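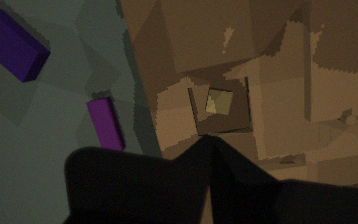 Vista de la cámara de muñeca en simulación, con la pinza en primer término y los dos bloques morados a la izquierda.

De: Hermenegildo Bermúdez
Para: lista de manipulación
Fecha: 21 mar 2026
Asunto: Re: Política entrenada con vista de muñeca, dudas sobre el reparto de episodios

Hola a todos:

Contesto a Bensaid en la lista y no en privado, que ya van varios correos sueltos sobre lo mismo y al final cada uno tiene una parte de la respuesta. Copio su mensaje entero para quien no lo recibió.

> Hola, Hermenegildo:
>
> He leído el borrador del informe de Stodport y me quedan tres
> dudas antes de lanzar lo nuestro.
>
> La primera es el reparto. Decís que se generaron 1.000 episodios
> pero en la tabla de resultados el entrenamiento final usa 354. No
> encuentro en el texto con qué criterio se descartó el resto.
>
> La segunda es la cámara. Nosotros teníamos pensado usar solo la
> vista fija, que es más fácil de reproducir en el banco real. ¿La
> mejora que atribuís a la vista de muñeca se mantiene si se quitan
> las texturas? En las imágenes que mandaste todo son caras planas de
> color y me preocupa que la red se esté agarrando al color.
>
> La tercera es más tonta: ¿qué versión de Gesemier habéis usado? Con
> la que tengo instalada no me coinciden los cuaterniones de la
> muñeca con los del fichero de registro.
>
> Gracias,
> Bensaid

Voy por orden.

Sobre el reparto. Los 1.000 episodios son los que salieron del generador con el planificador guionizado, sin filtrar. Se aplicaron dos filtros. El primero quita los episodios en los que el planificador no llega a cerrar la pinza sobre el bloque antes del límite de pasos. El segundo quita aquellos en los que el bloque deja de verse desde la muñeca durante la aproximación final, contando a partir del momento en que la pinza empieza a bajar. Lo que pasa los dos filtros son los 354 de la tabla. El primero estaba descrito en el borrador y el segundo se quedó en una nota al pie que se perdió al cambiar de plantilla. Lo corrijo en la próxima versión.

Es cierto que el segundo filtro es agresivo. Los dedos son anchos y tapan buena parte de la zona inferior de la vista; en el fotograma que encabeza este correo se ve cuánto ocupan. Cuando el objetivo queda justo debajo de la unión entre los dedos, la red no recibe nada útil en el último tramo y lo que aprende es a bajar a ciegas. Probamos a dejar esos episodios dentro y la política se paraba a media altura con mucha más frecuencia. No lo hemos medido con suficientes semillas como para poner la cifra en la tabla, así que en el informe aparecerá como observación y nada más.

Una alternativa que no hemos probado es dejar los episodios ocluidos y pasarle a la red los últimos fotogramas anteriores a la oclusión. Si alguien tiene memoria de GPU de sobra, sería un experimento razonable. Nosotros estamos usando un historial de 2 fotogramas y con eso no llega.

Sobre la cámara y el color. La duda es buena y la respuesta corta es que sí, en parte se agarra al color. Hicimos tres variantes del entorno:

a) La original, con los bloques morados y el resto en tonos marrones y verde grisáceo, como en la imagen.
b) La misma geometría con los colores de fondo sorteados en cada episodio y los bloques fijos en morado.
c) Todo sorteado, bloques incluidos, y el objetivo indicado con una máscara.

La política con vista de muñeca entrenada en (a) funciona bien en (a), pierde algo en (b) y se cae en (c), que era lo previsible. Entrenada en (c) recupera casi todo en las tres. Lo que sí se mantiene en los tres casos es el orden entre cámaras: la vista de muñeca queda por encima de la fija, y las dos juntas quedan por encima de cada una por separado. Por eso el informe habla de la vista y deja el color en un apartado aparte. Si solo vais a poder montar la cámara fija en el banco, yo entrenaría directamente en (c) y me olvidaría de (a).

Un aviso sobre las superficies facetadas. La malla del fondo está simplificada a propósito para que el render no sea el cuello de botella. Eso deja escalones entre caras que en algunos ángulos la red confunde con el canto de un bloque. Lo vimos al revisar los mapas de atención: había picos en aristas del fondo marrón sin ningún bloque cerca. Subir el detalle de la malla lo reduce, pero el tiempo por episodio crece hasta 3 veces, y para una primera pasada no me parece que compense.

También nos preguntaron desde Oltthorpe si suavizar las normales bastaba. No basta. Cambia el sombreado de las caras pero la silueta de los escalones sigue igual, y es la silueta lo que engaña a la red.

Sobre la versión. Usamos la rama estable de Gesemier que se publicó en octubre, sin parches. Lo de los cuaterniones es casi seguro el orden de los componentes: el registro los guarda con la parte escalar al final y el cargador nuevo la espera al principio. En el fichero de configuración hay una opción, «orden_cuaternion», que por defecto está en automático y no siempre acierta. Ponla a mano en «xyzw» y vuelve a cargar un episodio. Si la muñeca sigue saliendo girada después de eso, mándame el registro completo y lo miro, porque entonces sería otra cosa.

Queda pendiente la parte del banco real. En Stodport tenemos la pinza montada, pero la calibración entre muñeca y cámara se ha movido dos veces y no quiero dar resultados hasta repetirla. Cuando esté, mandaré a la lista las trayectorias y los vídeos de los intentos fallidos junto con los buenos.

Los pesos de la variante (c) están en el servidor, en la carpeta de siempre, con el fichero de configuración al lado. Los de (a) los he quitado para que nadie los use por error; si alguien los necesita para comparar, que me escriba.

Un saludo,

Hermenegildo Bermúdez
Grupo de manipulación, Stodport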